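Re: [sallness-math] Doneck fractions set, offline copies

> Does the Doneck fractions set still need a login for every pupil? We have 65 in fourth grade and only 19 tablets, so they would be sharing.

No, one class code is enough now. Each pupil picks a number at the start and the scores are kept under that number. On shared tablets, have them tap "Finish" before passing it on, or the next pupil carries on in the same game.

The offline pack is 500 MB. Levels on comparing fractions are in it, the word problems are not. Zamora School has been told those will follow in October.

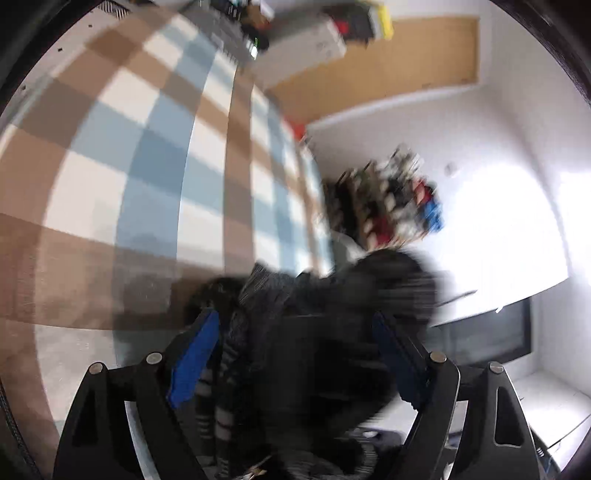

*Dark knit with lighter gray stripes*

I can send the class code sheet if you want it.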